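Small Moves: The Software That Takes Apart Old Desktops

Most of the computers that come through the Miltard workshop in Gotville are old office machines, bought in bulk when a school or an insurer replaces its desktops. The memory can be resold. So can many of the processors. Getting them out by hand takes a few minutes per machine, and the company would like a robot to do it.

The arm was the easy part, says Danjuma Etim, who leads the software team. He has spent most of his time on the code that decides where the hand should go and how hard it should push.

"People ask about the hardware," he says. "The hardware does what we tell it. We kept telling it the wrong thing."

The team's planner, called Ibrahim after the street where the first office was, breaks each job into short skills. One skill opens a lever. Another lines up with a part, and another closes the fingers. Each has its own starting check and its own limit on force, and if a check fails the arm backs off and looks again.

The processor gets the strictest limits. The fingers have to hold it by two edges and keep it level with the socket, because the pins in this type of socket bend easily. The wrist camera feeds a model that estimates the tilt of the chip, and the controller corrects it in small steps. 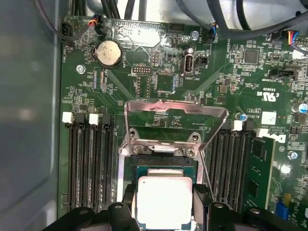 The gripper holds a processor by its sides at the open socket of a Dell motherboard.

Glare has been the main nuisance. The metal lid on a processor reflects the work lights straight back into the lens, and the first version of the model lost the corners of the chip whenever that happened. Binta Danladi, who runs perception, stopped asking it to find the lid at all. It now looks for the edge of the green board under the lid, along with fixed points such as the bracket screws.

She retrained it on 2085 labeled pictures. Of those, 300 were chosen for bad reflections.

"I would rather have a dull picture of an edge than a beautiful picture of a lid," Danladi says.

The second camera, to the side of the bench, handles the larger picture. It works out which way the case is lying and passes a rough position to the planner. The wrist camera takes over for the last stretch. Early on, the two disagreed often enough that the arm would stop in midair and wait. The current build lets the wrist view win once the hand is close to the board, and writes the disagreement to a log.

The log is long. The team's last review covered 894 attempts at single skills, and 121 of them ended in a stop. Etim reads the stops himself, usually before lunch. Many come from cables that hang lower than the planner expected.
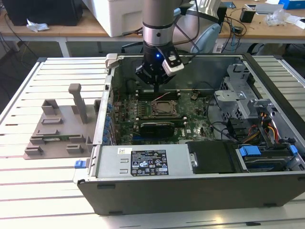

What comes next

Memory is the next piece of work. The slots are narrow and close together, and a gripper coming straight down has little room beside a module. Danladi's group is testing a planner that picks the approach angle from the side camera's view before the arm moves in, so that the fingers and the wrist camera both stay clear of the case walls.

Etim also wants to shorten the setup for a new model of computer. At present an engineer marks the main parts on a picture of the board and checks each skill at low speed, a job that fills most of a day. A tool now in testing suggests the marks and leaves the engineer to fix them.

Miltard plans to send a second station to its site in Nastville in December. It will run the same software, with a person at the bench to restart it after a stop.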